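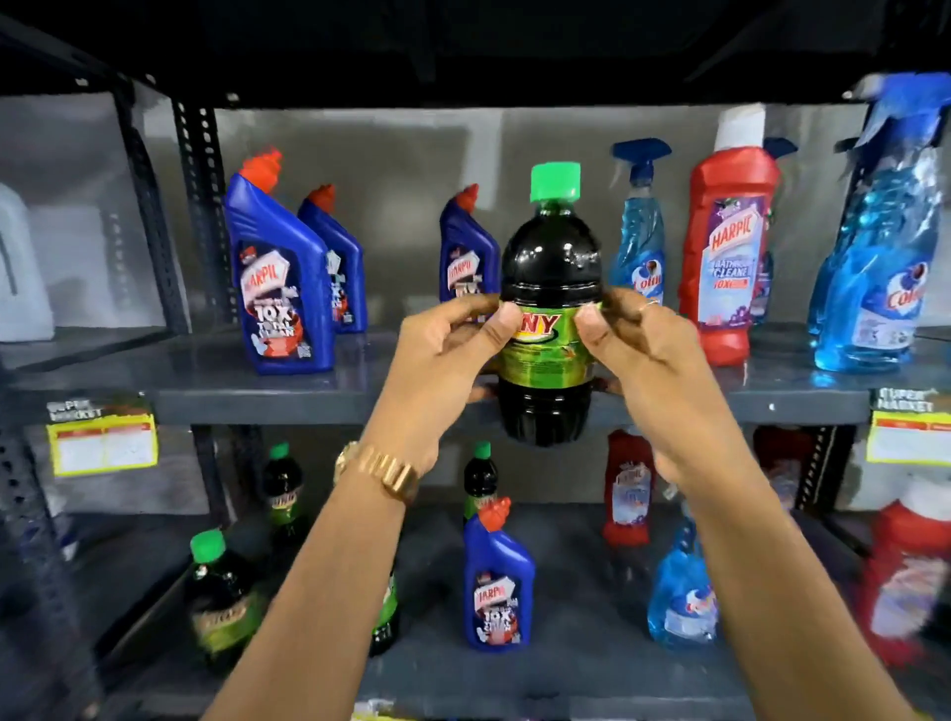
Koltuvden shelf data kit, worth it?

tessel9 — 9/15/20
Has anyone bought the Koltuvden kit? It's head-view footage of people handling grocery stock, 207 clips, for training a restocking arm. Quote was $2614.
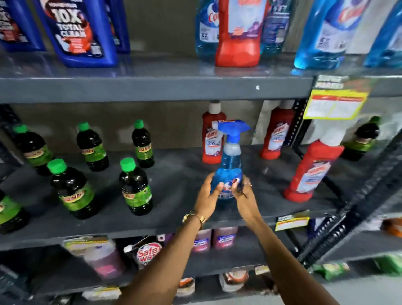 Our arm does fine on boxes. Trigger bottles are where it drops things, so I want plenty of two-handed grasps.

karaki_ops
We bought it. Labels are readable and the colour is good. Two hands won't map to a single gripper, though.

brunisus
Disagree. We used it for approach angles only and it saved us five weeks.

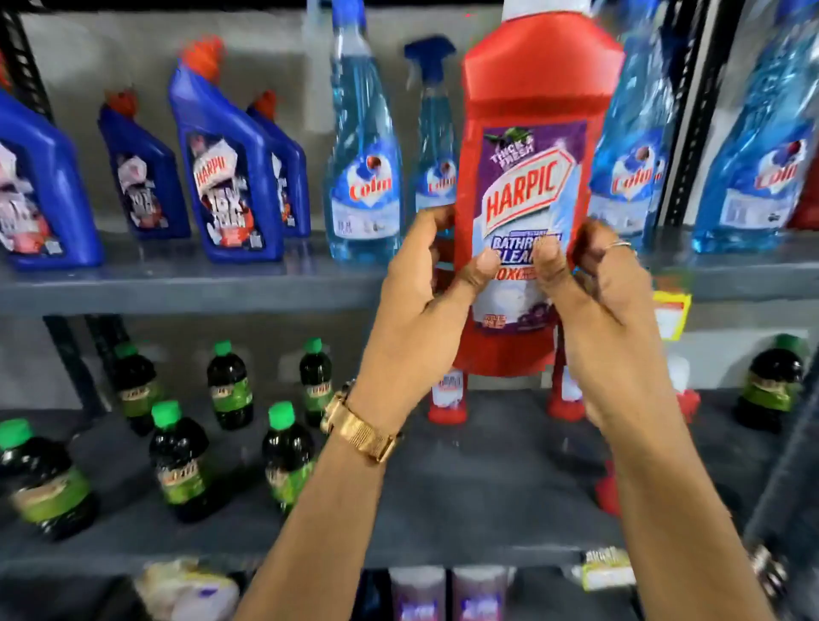

You do lose some label text under the thumbs — ask Kesport, the reseller, for the sample set first.

tessel9
Cheers, I'll ask. Is the licence per site?

karaki_ops
Per site, yes.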